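How close can a person sit while a two-handed robot is sorting bottles?

Posted by Demyd Panasiuk

Hi all, and sorry in advance for the length. We run a small bench with a humanoid torso picking up orange bottles from a green mat, and I've been asked to write the house rules before our July open day. Most of the grip looks like this: 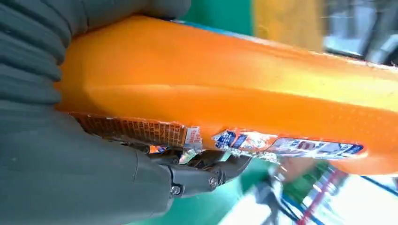
Wrist view, finger against the bottle

My trouble is with the helper. Somebody has to set the bottles out, and it feels silly to stop everything each time, but I'm uneasy about an arm over the mat while the hands are powered. Our draft says to pause, reach in, then resume. 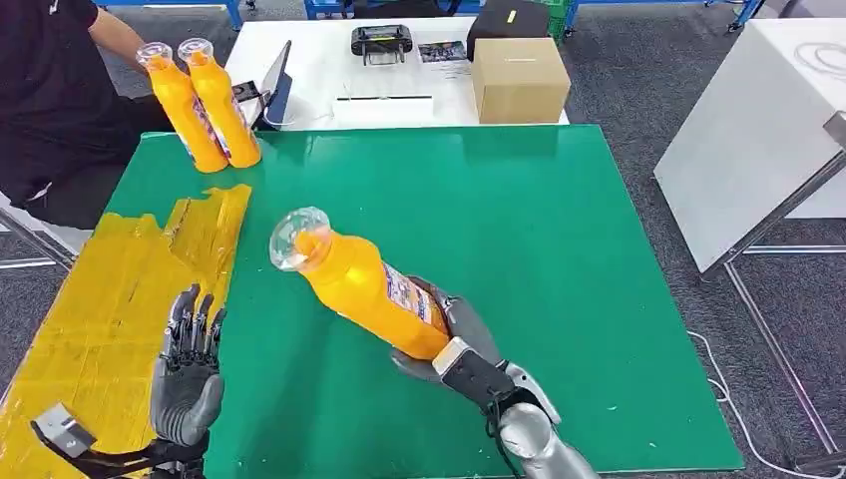 I'd also like to know whether a pause on the tablet is good enough, or whether you'd all insist on a proper stop button within reach. The Heltier manual we inherited is vague on it, bless it.

2 replies

Annick Cormier

Welcome, Demyd! You're asking before the open day, and I love that. Here's what we settled on at Fotura, and it has served us nicely:

1. Arms stay off the mat unless the operator has said "holding" out loud and the helper has said it back.
2. A software pause is fine for a chat, but for reaching in you want the real stop, wired separately. Check the grip first, so that nothing drops when the power goes. 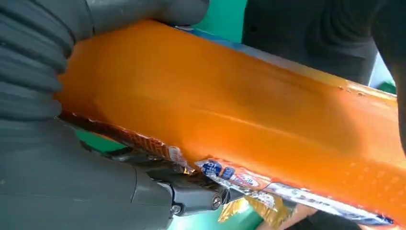
3. Whoever holds the stop does nothing else. Phones go in a pocket, even on a slow Saturday.
4. Keep visitors 7 feet back, with tape on the floor (we started with less and regretted it).

Do have your own risk assessment checked over too, as your arms may be quicker than ours!

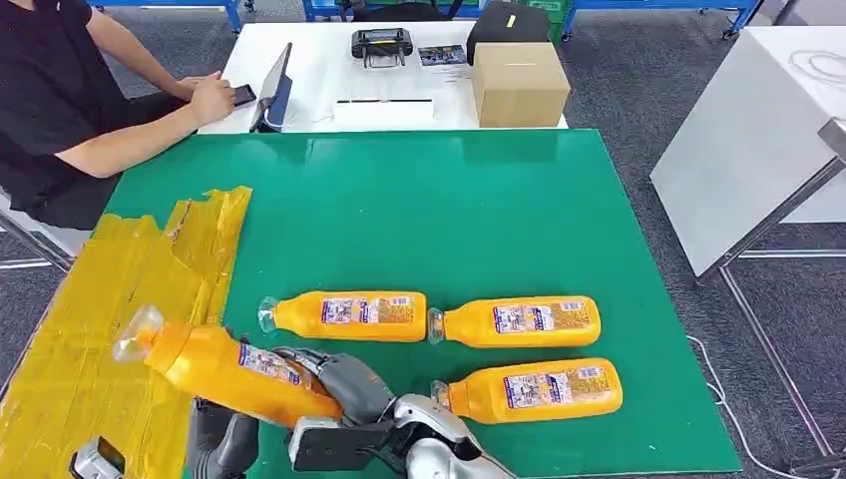

Zinchenko, replying to Annick Cormier

Agree with most of that. I'd slow the arms down as well. Ours run at 40 percent whenever anybody is at the table.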